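Tamdale track – pre-season walk round
Tuesday, started 7.15. Done by Heledd Gwilliam, second pair of eyes Zulkifli Hidayat.
Ref 522

1. Gates and access
Main gate: OK. Closes, latches.
Side gate: padlock stiff, needed two goes. Oil it.
Ambulance route: clear. Keep it that way, somebody's trailer was in it last month.

2. Running surface
Trip hazards: none on inside lanes. One lifted edge by the steeplechase end, about a thumb's width. Coned off for now.
Drainage: OK. No standing water, but it hasn't rained much so re-check.
Wear: ACTION. Colour going in patches, pale streaks on the straight. Still feels firm underfoot. Filtdale to look at it before June.
Loose grit: swept Monday, already some back on the bend.

3. Line markings
Lane lines: ACTION. One of them is fine, the next has gaps where the paint's gone, and there's one you can hardly make out untill you're nearly on it. Juniors will drift.
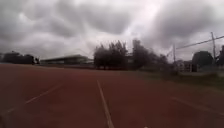

Lane lines looking towards the bend, item 3.

Start and relay marks: readable close up. Would re-do at the same time as the lanes, no point paying twice. Vakurley quoted 4,000 for the lot, Viktória has the email.

4. Verge and grass
Height: patchy, taller tufts on the verge. Want it cut back from the track edge before the first meet.
Litter/glass: walked it, none found. Walk it again on the morning.
Rabbit holes: two, filled and trodden down.

5. Buildings
Roof edge and gutters: looked from the ground only. Nothing hanging.
Steps: OK. Handrail – one loose bolt, tightened by Zulkifli.
First aid room: kit in date, ice packs low. Order 6.
Lights: one tube out in the corridoor.

6. Equipment store
Hurdles: 5 with cracked tops, pulled out and labelled DO NOT USE. Please don't put them back.
High jump bed: cover torn at the corner, usable.
Starting blocks: not checked, ran out of time. Lợi to do Thursday eve.

Overall: open for training. No races till item 3 is sorted.

Comments
Nabila S: agree on the lines. Can we at least chalk the faint one for the under 11s?
Heledd: yes, chalk is fine for training. Not for timed stuff.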